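Rureck 机器人学习小组招募新成员(七月班)

作者:Peiyu Mao 七月

大家好。我是 Rureck 学习小组的组长,中文不是我的母语,所以这篇招募写得比较慢,有写错的句子请多多原谅。

我们的小组做一件很具体的事情:用手持夹爪完成日常的动作,把动作记录下来,然后用这些记录训练机械臂。去年我们只有夹爪和一张桌子,今年我们参加了 Brendau 学生挑战赛,题目是“水果整理”。为了这个题目,我们需要再招 4 位同学。

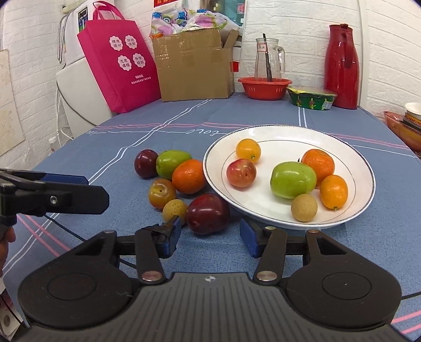 招募通讯 第 108 期

练习的内容听起来容易:两只手各拿一个夹爪,把水果放进盘子,或者从盘子里拿出来。可是龙眼很小,李子的皮很滑,青枣的形状也不规则。力气太大,水果会受伤;力气太小,它在半路就掉了。新成员一般在第一个星期都觉得自己的手变笨了,请不要担心,我当时也是这样的。

参加的人要做什么

每个星期来两次,每次从下午三点到五点半。前半段做动作练习和记录,后半段一起看记录,挑出不合格的片段,写下原因。到比赛以前,小组的目标是收集 3096 段合格的动作。这个数字是我们根据训练的需要定下来的,不会分配给某一个人,做得慢的同学也没有关系。

除了动手的工作,还有三种任务可以选择:整理数据、写训练程序、准备比赛的报告。您可以只选一种,也可以在中间更换,但是更换以前请先告诉我,我需要调整时间表。

我们希望您

一、对机器人有兴趣。专业没有限制,现在的成员里有学园艺的,也有学会计的。
二、能够一直参加到比赛结束。中间请假可以,但是请不要没有消息地离开。
三、做事情有耐心。同一个橘子可能要拿起来很多次,每一次都要认真。
四、如果想写程序,请会一点 Python。不会的话,可以选择别的任务。

左撇子的同学也非常欢迎。目前我们的记录里,左手做的主要动作太少,机械臂学得不平衡。
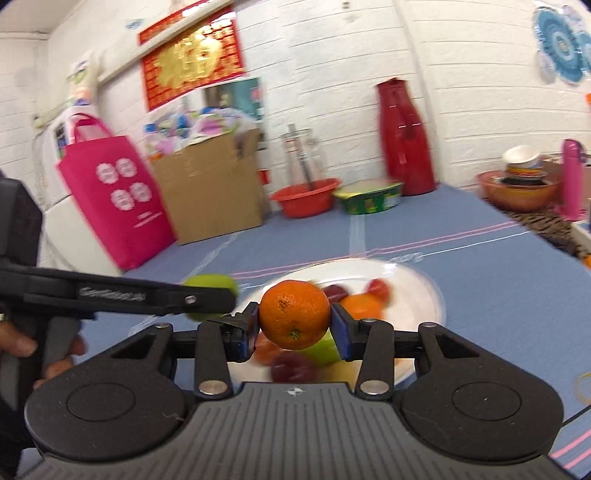

两只夹爪靠得很近的时候,最考验人。左边和右边要互相让路,速度也要差不多,所以我们常常请同学先空着手慢慢走一遍路线,再拿水果。有的成员喜欢小声数拍子,有的成员喜欢完全安静,这些习惯都可以,小组会互相商量。

我们能提供什么

夹爪、电脑和水果都由小组准备,您不需要买任何东西。每位成员在项目结束以后可以得到交通补助 200 元,还有一份参加证明。如果我们进入决赛,全体成员一起去 Odska,路费由小组负责。比赛用的程序和数据会署上每个人的名字,不愿意署名的人可以使用昵称。

我也要说明不能提供的东西:这不是实习,没有工资,也没有学分。如果您现在的课业很重,请考虑清楚以后再报名。

怎样报名

请写一封短信,介绍您自己、您能来的时间和您想选的任务,寄到 Annan 楼一层的 Rureck 信箱,或者直接在练习时间来找我。不需要附简历。收到信以后,我会请您来试做一次,大约四十分钟。试做没有分数,主要是让您看看自己是不是喜欢这种工作。

结果会在七月底以前通知,没有选上的同学也会收到回信。

Peiyu Mao
Rureck 学习小组

读者留言(4)

小满:请问高中生可以报名吗?我住得很近,暑假都有空。

Peiyu Mao 回复小满:可以,但是需要家长的同意书。来试做的时候带来就好。

阿澈:去年跟着做过数据整理,看记录看到眼睛酸,不过学到不少东西。推荐给坐得住的人。

三号线:只能来一次一周的话,行吗?写程序的部分我可以在家做。

联系:Annan 楼一层 Rureck 信箱 | © Rureck 学习小组 版权所有 | 返回顶部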